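Subject: Re: [natprod-compliance] Border hold on nosode shipments, relabel or withdraw?

On Fri 15 October, Engelbert Pichler wrote:

> We import a small range of remedies under the Lashari label and sell
> them online to buyers in two countries. Last week the border office
> held 4 cartons. The letter says two of the product lines have no
> license number on the outer pack and that one of them is a nosode
> with an age statement missing.
>
> Our broker at Gramport says relabel in bond and ask for release. The
> supplier, Olow, says their product is licensed under a different
> brand name and the number carries over. Can both of these be right?
>
> Also, do we have to take the listing down while the hold is open?
> Marketing would like to keep it up and mark it as back-ordered.
>
> E. Pichler

Engelbert,

Taking your points out of order, since the second one decides the first.

A license number does not carry over to a different brand name by itself. The license is issued to a holder for a product with a stated set of brand names. If Lashari is not in that set, the number on the Olow license does not cover your pack, even if the contents come from the same batch and the same bottle. The holder can apply to add a brand name. That is usually a short filing, but it has to be made by the holder, and it has to be accepted before the goods are sold. Ask Olow for a copy of the current license with the list of brand names attached. A copy of the front page only is of no use to you.
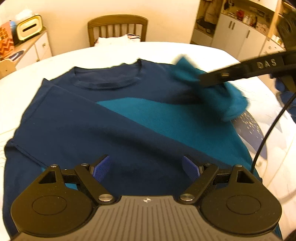 Eyvindur Lund

If Lashari is on the list, then the broker is right and you have a labeling fault. Relabeling in bond may be allowed, at your cost, on a plan the border office agrees to in writing. The plan should state who applies the labels, at what address, the text of the old and new labels, and what happens to spoiled labels. Do not have stickers printed before the plan is agreed. I have seen a relabel rejected over type size on the lot number line, and the whole run had to be done again.

If Lashari is not on the list, you have an unlicensed product, and a new sticker does not fix that. Your choices are then to return the goods, to destroy them under supervision, or to ask for the hold to be extended while Olow files. Extensions are at the discretion of the officer. I would not plan on one.

The nosode is a separate matter and I would split it from the rest of the shipment now. Ask for two file numbers. Otherwise the easy line waits for the hard one. For the nosode you need to settle the following before you write back:

1. The source material, named in full, with the preparation method. The Latin name on the front of the pack does not meet this if the starting material is a body fluid or diseased tissue. The file should say what it was and from what species.

2. The dilution, and evidence for it. The maker's batch record is the usual evidence. A certificate that repeats the label is not evidence.

3. The required warning text, word for word. This includes the statement that the product is not an alternative to vaccination, where that applies. Paraphrase is treated as absence.

4. The age statement. If the license is for adults only, the pack and the web listing both have to say so. Check the listing for any text on children, including in the customer reviews if you display them. Reviews you host and choose to show may be read as your own claims.

On the listing itself: take it down. A back-order page is still an offer for sale. It takes a name and often a payment, and the inspector will have a dated copy of it. We had this at Lisunis with a product that was under query for 108 days. Sales were stopped on day one, but the page stayed up with a "notify me" button, and the button took up more of the exchange than the product did. We ended up giving a written undertaking that covered all cached and mirrored pages we controlled, including a reseller feed we had forgotten. A plain notice that the product is not for sale, with no button and no indication for use, was accepted in our case.

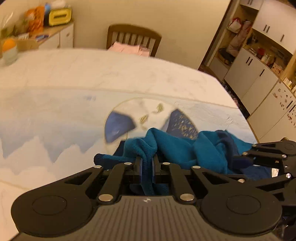 Teal knitted fabric held between two gripper fingers.

Three further points on the reply letter.

Send it from the importer of record, not from the broker. Gramport can be copied. The officer will want a signature from the party that carries the duty, and the broker does not.

Do not argue efficacy. The hold is about authorization and labeling. Any sentence on how well the remedy works, or how long it has been in use, will be read as a claim and can open a second line of questions. The same goes for testimonials from practitioners. Leave them out.

State what you have already sold. If earlier shipments of the same lines cleared without a check, they will ask for quantities, lot numbers and buyers. It is better to have the distribution record attached than to be asked for it with a short deadline. If you do not have lot numbers tied to orders, say so and say what you do have. Depending on the answer you may be asked for a recall at the consumer level. For a low-risk dilution this is often closed with a notice to buyers and a refund offer, but the classification is theirs to make.

You mention buyers in two countries. Everything I wrote above is for the country of import. Goods sent on to the second country need their own check, and a license in the first has no effect there. I do not know the current position on nosodes in the second one and will not guess. Someone else on the list may have a recent case.

If you post again, please include the exact wording of the paragraph in the letter that deals with the nosode, with the file number removed. "Age statement missing" could mean the statement is absent from the pack or that it is absent from the license terms, and the reply is different for each.

EL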